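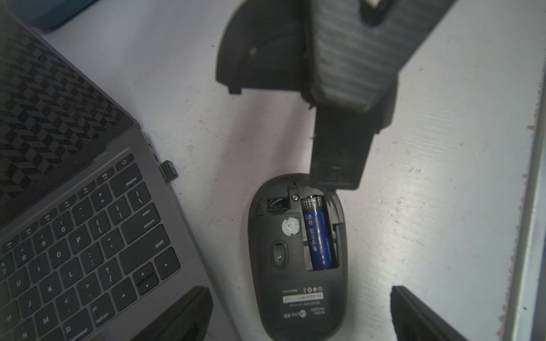

Unit 5: Household batteries – types, storage and disposal

Last updated 4/11/22

Notes by Lurdes Marinho. Read before the lab. Bring a calculator.

Primary and secondary cells

A primary cell is used once. The reaction that drives the current can't be usefully reversed, so when the chemicals are spent the cell is finished. Alkaline and zinc-carbon cells are both primary. A secondary cell can be recharged. The common household kind is nickel-metal hydride (NiMH).

Voltage

A fresh alkaline AA is rated at 1.5 volts. An NiMH AA is rated at 1.2 volts. Most devices accept either, but check the manual. The voltage of an alkaline cell drops slowly as it is used. NiMH stays fairly flat and then falls off quickly near the end.

Capacity

Capacity is given in milliamp-hours (mAh). Divide it by the current to estimate the running time in hours. For a cell of 2,000 mAh and a load of 200 mA, the answer is 10 hours. Real cells give less at high loads, so treat the result as an upper limit.

Storage

Keep cells at room temperature, in their packaging or a plastic case. Don't let loose cells touch coins or keys – a short circuit can make them very hot. Don't mix old and new cells in one device. Take cells out of anything you won't use for several months.

Disposal

Rules differ from place to place. In Dristcombe, rechargeable cells go to the drop-off point at the Werance building. Tape the terminals of lithium cells first.

For the lab

Read chapter 3 of Skov and work problems 1 to 4. Problem 4 uses a load of 388 mA. Show your units at every step. Answers are due in March, at the first lab session.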